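Budgeting a two-arm mobile unit for a small service shop
Hardware and Purchasing > Planning

tallowmere
Posted in May, 9:14 am

We clean and reset short-term rentals, 33 units at the moment, and the owner wants a number for next year's equipment plan. We have two quotes for a wheeled base with two arms and standard two-finger grippers. Drilari wants to sell us the whole thing outright. Harncombe wants a lease with service included. The Drilari price is lower over the term, but it leaves out training, spare fingers and the second battery.

What I need from people who have been through this is which lines I'm missing. I'd like to hand in one sheet and not go back in August asking for more.

pebble_rate
9:40 am

Site survey. Ours was a separate invoice and it hurt. Also door hardware. We ended up swapping handles in 8 rooms and that came out of the building budget, which made me unpopular.

Kjell Blomqvist
10:02 am

Before either quote, pay for simulation time. We did ours through Boström. They modeled a bathroom with a stone sink and the rooms next to it, and we ran both arms in there before signing anything. Cost us 106 hours of seat time, billed monthly. This is from the set I attached to our budget request.
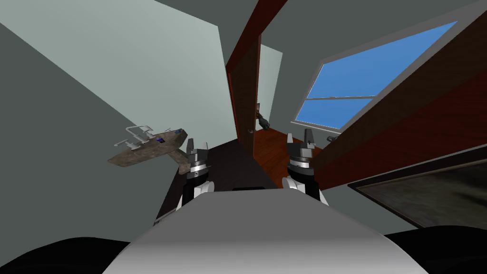
How far ahead should we order spare gripper fingers?
Order them with the machine, on the same purchase order, and keep one full set per arm on the shelf.

That's copied from our own planning sheet, by the way. Freight on a small parts order was more than the parts.

tallowmere
10:31 am

Thanks. Did the sim change what you bought, or did it just confirm it?

Kjell Blomqvist
10:38 am

It changed it. We had a wider base picked out and went down a size. The arms stayed the same.

marl_and_co
11:15 am

I'll disagree with Kjell on the order of things. Simulation is fine if you're buying several machines. For one machine it's money spent on a model of a room you already own. Rent a demo unit for two weeks, put it in your worst bathroom, and write down every time someone has to step in. Hunine does short rentals and takes part of the fee off the purchase price if you go ahead. Ask what part, and get it in writing.

Kjell Blomqvist
11:29 am

A demo unit only tells you about the base they happen to have in stock. We couldn't get the smaller one as a demo at all. And someone has to stand next to it for two weeks, so put those wages on the sheet too.

marl_and_co
11:34 am

Fair on the wages. I still wouldn't sign off on a purchase from renders.

pebble_rate
12:06 pm

You could do a short version of both. Model the one room that worries you, then rent for a week. One of our buildings went up in 1943 and none of the doorways match the drawings, so any model we made from those would have been wrong anyway. Measure first, whatever you do.

tallowmere
1:20 pm

OK, lines added so far: site survey, door handles, spare fingers for both arms, second battery, training, staff hours during the trial. I'm putting in sim time for one bathroom and a one-week rental, and the owner can strike whichever he doesn't like.

Still stuck on lease or buy. Harncombe's lease has a clause about software updates ending with the term.

marl_and_co
1:47 pm

Read that clause again and ask them what happens if you buy the unit out at the end. We had to pay for a new license.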